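Workshop tips: looking after gloves on a robot hand

We run one five-digit hand at the Clillport bench, and most of the stoppages we had in the first winter came down to the knitted glove and what was under it. These are the habits that stuck.

Change the glove on a schedule. Ours goes in the bin after 2,000 grips, torn or not. A worn fingertip slides on shiny packaging long before you can see a hole.

Pick off fluff at the start of each shift. Sticky tape wrapped round your own finger does it. Don't use a lint roller, as it drags the knit sideways and twists the seams.

Power down and lock off before you put your fingers anywhere near the hand. Ease the glove on one digit at a time, thumb last. Leave a little slack at the base of the thumb – pulled tight there, it stops the thumb opening fully.

Wash new gloves once, inside out, with no softener. Softener leaves them slippery. We bought 286 of the Barmont ones in February and the unwashed ones shed badly for the first few hours.

Look at the cables where they run past the wrist. They should move freely with the arm at full reach. If a tie has been pulled too tight, cut it off and fit a new one.

Tighten the wrist screws by hand only, and mark each head with a dot of paint so you can tell if it has turned.

Re-zero the fingers after every glove change. The Sevetton controller keeps the last seven settings, so write the glove number beside the one you save. We are on glove 141.

Test on something slippery, something soft and nothing at all. For the last one, open the hand wide and check that no digit lags or leans on its neighbour. Do it at the start of the day, before the motors have warmed up. 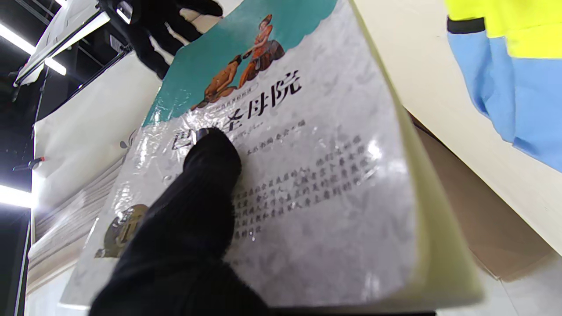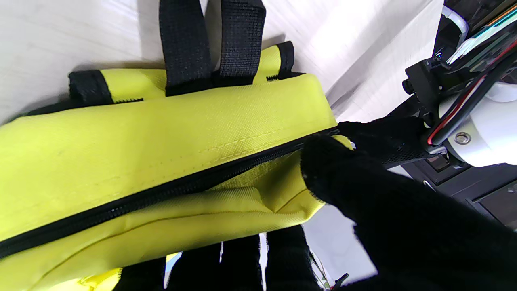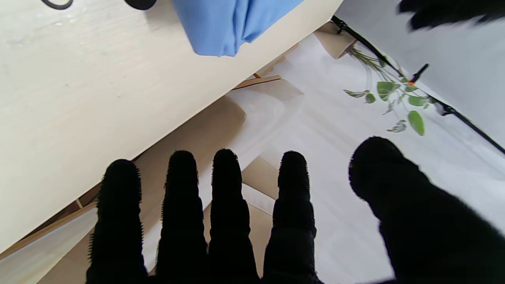 Grip checks with the glove on: a shrink-wrapped paperback, a yellow backpack, and the hand open with the thumb out wide.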